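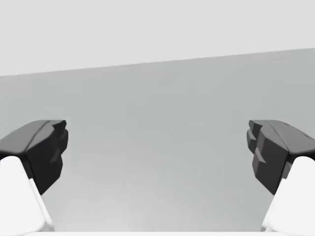
4 min read

I've packed orders at Parasico for long enough to remember when the only thing on the line with fingers was us. Since September we've shared the small-parts bench with two robot arms, and I'm going to say it plainly: I like my job more now.

A busy shift is up to 2000 pieces, and most of those used to go through somebody's wrists. Pick, turn, drop, pick again. Felicidad Umali wore a brace on each arm and still came in early! These days she trains the new cells. She tries out a grip in the simulator first, opening and closing those dark, ridged fingertips until she's happy, and then it goes out on the floor. She was a packer with no computer background, and she's better at it than the people who installed the thing, mostly from years of knowing how a slippery part wants to be held.

I know the worry. Kristine Mercado raised it at our first meeting, and she was right to - if the arms do 400 picks before lunch, what happens to the person who did them last year? Here the answer was retraining on paid hours, in writing, before anything got bolted down. I wouldn't be this cheerful without that page. Any shop thinking about arms should ask for one, and ask early.

The work is still work. Jams happen, and the bench is louder than it was. But I go home with hands that can open a jar, and last week I spent a whole afternoon arguing with Felicidad about finger spacing (she won). I'd like to get on her crew by spring.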